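### 4. Cable hole and first wipe-down

1. Stand the Druvum desk on its feet and find the round cable hole near the far edge.
2. Feed cables through from below, plug end first.

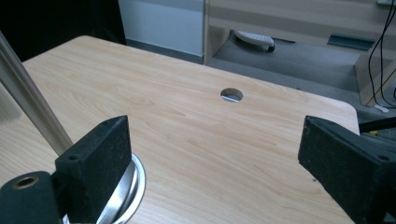 *Trultwood, June 3, 2022*

3. Wipe the top along the grain with a damp cloth, then dry it.

**Caution:** Do not drag metal bowls or dishes over the wood. Lift them.

**Note:** Max. load 40 kg.
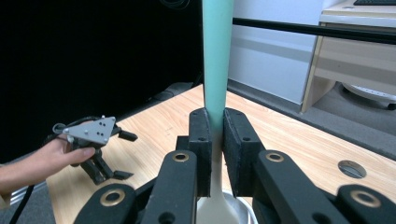
*Fig. 4b. Metal bowl and turquoise-handled utensil above the table.*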